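暮らしの相談室 > 台所・収納 > 保存容器

四面ロック式の保存容器、パッキンの白い汚れとロックの白濁について

投稿者:Houda Salem
2021年9月26日

透明プラスチックの密閉容器(フタの四辺に折り返しのロックが付いた形式)を乾物の保存に使っています。容量は700mlで、同じものを12個所有しています。購入時期は今年の1月です。

困っている点は次の2つです。

1. フタの溝にはまっているパッキンの裏側に、白い粉状の付着物が出る。食器用洗剤で洗っても、乾くとまた見える。
2. ロック部分の透明な樹脂が白っぽく見える個体がある。ヒンジの根元に白い筋が入ったものも2個ある。

中身は小麦粉、片栗粉、煮干し、乾燥わかめです。食洗機を週に数回使っています。パッキンは毎回は外していません。外し方の説明書は紛失しました。付着物はカビなのか、ロックの白い筋は割れる前兆なのか、交換の目安と合わせて教えてください。フタに貼られたままのシールのきれいなはがし方も分かれば助かります。

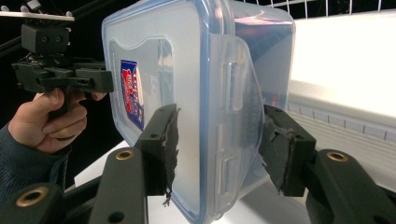
投稿者:Arif Debnath

パッキンの付着物から書きます。乾いた状態で粉状、指でこすると取れ、水だけでは落ちにくいのであれば、水道水由来のカルシウム分である可能性が高いです。カビの場合は黒か灰緑の点状になることが多く、こすると伸びます。ただし白いカビもあるので、においがあるときはカビとして扱ってください。縁に青い線が一周しているフタの場合、パッキンが淡色の樹脂に囲まれていて白い付着物が目立ちにくいので、外して暗い色の布の上で確認するほうが確実です。粉ものを入れている容器では、溝に入った小麦粉が水を吸って固まったものも同じように見えます。これはぬるま湯に10分浸けると軟らかくなります。

カルシウム分の除去
・パッキンを外す。角の丸い部分から、竹串の頭など先の尖っていないもので浮かせる。金属のピックは溝に傷が付くので不可。
・水1リットルにクエン酸大さじ1を溶かし、30分浸ける。
・溝は軟らかい歯ブラシで一周させる。
・水ですすぎ、完全に乾いてから戻す。角を先に4か所入れ、そのあと直線部を押し込む。引っ張りながら入れると最後に余ります。

塩素系漂白剤をクエン酸と同時に、または続けて使わないでください。漂白する場合は日を分けます。シリコーンのパッキンは漂白自体には耐えますが、希釈と時間は漂白剤の表示に従ってください。

ロックの白さは2種類に分けて考えます。全体が薄く曇っているだけなら、食洗機による表面の細かい傷か水垢です。クエン酸で落ちれば水垢、落ちなければ傷で、どちらも密閉には影響しません。透明な樹脂は光の当たり方でも乳白色に見えるため、向きを変えて確認してください。

ヒンジの根元に線状に出る白さは別で、曲げによる白化です。ポリプロピレンの薄肉ヒンジなら白化だけでは割れませんが、ABSやAS樹脂のように硬い材料では亀裂の始まりのことがあります。爪を線に直角に当てて動かし、引っかかれば亀裂です。その個体は液体用から外してください。材質はたいてい容器の底かフタの裏に表示があります。

交換の目安は年数より水漏れ試験で決めるのが簡単です。水を半分入れてロックを全部閉め、流しの上で各辺を下にして1分ずつ置きます。漏れる辺がパッキンのねじれと一致すればパッキン、ロックの緩い辺と一致すればロックが原因です。

投稿者:Myrtle Abernathy

うちは粉を入れている容器のパッキンは月に一度しか外しません。毎回外すと伸びます。食洗機はフタだけ上段、ロックは開いた状態で入れています。閉じたまま入れるとヒンジに水が残ります。

白い筋は気にせず使っていたら1個折れました。フタだけの交換品がない型だったので、本体は引き出しの仕切りにしています。

投稿者:Elaine Araújo

シールの件だけ。ドライヤーの弱で20秒温め、角から寝かせて引くと、紙が裂けにくいです。フタの中央がくぼんでいる型は、くぼみの段差に糊が残ります。残った糊は食用油を綿棒で塗って5分置き、中性洗剤で洗い流します。除光液とシンナー類は透明樹脂が曇るか割れるので使わないこと。アルコールも硬質の透明樹脂では細かいひびの原因になります。シールに材質や耐熱温度が印刷されていることがあるため、はがす前に控えておくとよいです。

投稿者:Houda Salem

パッキンを外したところ、粉用の容器はぬるま湯で、煮干し用はクエン酸でそれぞれ落ちました。においはありません。白い筋の2個は、1個だけ爪が引っかかりました。水漏れ試験でも同じ辺から漏れたので、わかめ用から外してクリップ入れにします。底の表示は本体がAS樹脂、フタはポリプロピレンでした。ロックの材質は書かれていませんでした。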